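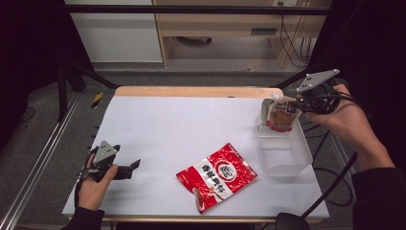

A snack bag, a clear plastic container and a small sauce pouch

Snack packaging is the wrapping and containers used to hold ready-to-eat foods such as chips, crackers, nuts, dried fruit and cookies. It protects the food from air, moisture, light and crushing, and it carries the label. The term usually covers bags, pouches, tubs, trays and cartons, along with the small packets of sauce or seasoning sold with some products.

Bags

The most common form is the pillow bag, which is made from a roll of film. The film is shaped into a tube, sealed along the back, filled, and sealed again at the top and bottom. Most chip bags are made this way. The film normally has several layers. An outer layer takes the printing, a middle layer blocks oxygen and water vapor, and an inner layer melts under heat to form the seal. Many bags have a very thin coating of aluminum, which gives the inside a silver color.

Bags of fried snacks are often flushed with nitrogen before sealing. The gas replaces most of the oxygen, which would otherwise turn the oil rancid. It also cushions the contents during shipping. Unopened bags swell at high altitude as the outside air pressure drops.

Tubs and trays

Rigid containers are used for foods that break easily or that are eaten a little at a time. Clear tubs are commonly made of PET or polypropylene. PET is stiff and glossy, while polypropylene stands up better to heat and is preferred for food that will be warmed. Lids may snap on, screw on or be sealed with a peelable film.

Sauce pouches

Single-serve pouches hold ketchup, soy sauce, dips and similar liquids. They are sealed on 3 or 4 sides, and most have a small notch where the tear begins. Acidic sauces keep well at room temperature. Sauces made with dairy may need to be heat treated after filling.

Regional production

In the Telura district, packaging grew out of the local nut trade. Growers first sold their crop in waxed paper bags, which were folded and tied by hand. The Orozco plant in Lustton later changed over to heat-sealed film and now runs 18 filling lines. A second plant, at Tenden, makes tubs and lids only. Both plants close for 2 weeks in August for maintenance.

Disposal

Layered film is hard to recycle because the layers can't easily be pulled apart. Most household programs don't accept it. Single-material films made only of polyethylene or polypropylene are easier to process, although they may not block oxygen as well. Clear PET tubs are more widely accepted, and are usually rinsed first.

See also: Food labeling; Heat sealing; Plastic film; Shelf life

Last edited 29th July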